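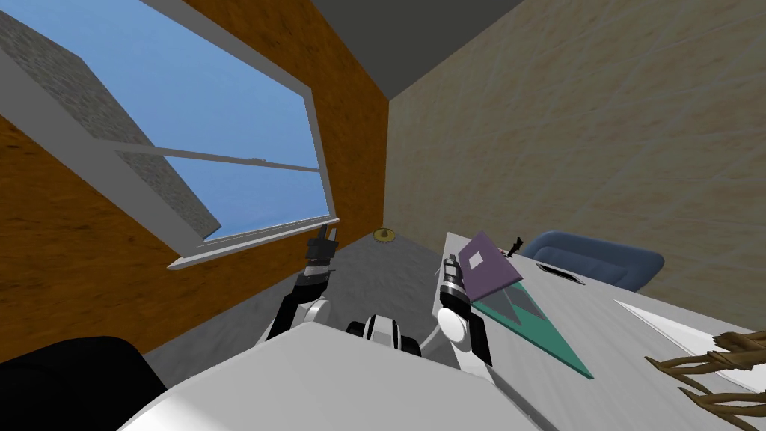
Before I moved to Venley I did not know that Ólavsøka could be celebrated outside the Faroe Islands. For me it was a name in a travel book, with a picture of people in national dress. Then in May I received an invitation to a dance practice, and there I met Aksel Norðdahl, who has led the ring in our town for 9 years. We talked on 2019-06-04 for almost two hours, and he let me write down everything except his opinion of my dancing.

Ólavsøka is the day of Saint Olaf, the Norwegian king who died in battle in the year 1030. The name means something like the vigil of Olaf. "When I was a child I did not think about the king at all," Aksel told me. "I thought about the boats. My uncle rowed, and we stood at the harbor and shouted until we had no voice. Then we ate too many sweets."

There are no boats in Venley. I asked him what remains of the holiday when the sea is missing.

"The dance remains," he said. "You need a floor, and you need people who know the verses. The rest is nice to have."

The Faroese chain dance looks simple from outside. People hold hands and make a ring, and they go two steps to the left and one step to the right. There are no instruments. One person, called the skipari, sings the verses of a ballad and the others join in, most strongly in the refrain. When the room is full, the ring bends and folds, so that you pass the faces of everybody who dances with you.

"A guest always looks at his shoes," Aksel said. "I tell him, look at the person who comes toward you. The ballad is a story and you should tell it to somebody. If it is a sad verse, you may look sad. If it is a battle, you stamp."

Some ballads are very long. The one he likes best for the evening he learned from his grandmother, and he sings it in a version of 81 verses. He has never needed the paper, he said, only once in Grokau, where he was invited to sing at a wedding and forgot verse 53. I asked what he did. "I sang verse 52 again, more slowly. An old lady in the ring, Mrs. Snorradóttir, gave me the first word, and she has reminded me of it every summer until now."

In the first year the dancers in Venley were so few that they could not close the ring around the table, so they moved the table. Now they rent the upper hall of the Gruter building, and people come from other towns by bus. Not many of them are Faroese. Aksel does not mind this, but he is strict about the language. Everyone receives the refrain on a sheet, written as it sounds, and practices it before the food is served.

About the food he became more careful. Dried mutton is difficult to find here, and he does not want to say how he gets it. There will also be rhubarb jam, boiled potatoes and a layer cake which his wife considers too sweet.

I wanted to know if he is homesick on that evening. He was quiet for a moment and poured us more coffee.

"At midnight in Tórshavn they sing together, thousands of people," he said. "I call my sister and she holds up the telephone. The sound is terrible. I listen to all of it, and then I go back in, as they are waiting for the next ballad."

The practices continue every week until the holiday. Beginners should come in flat shoes.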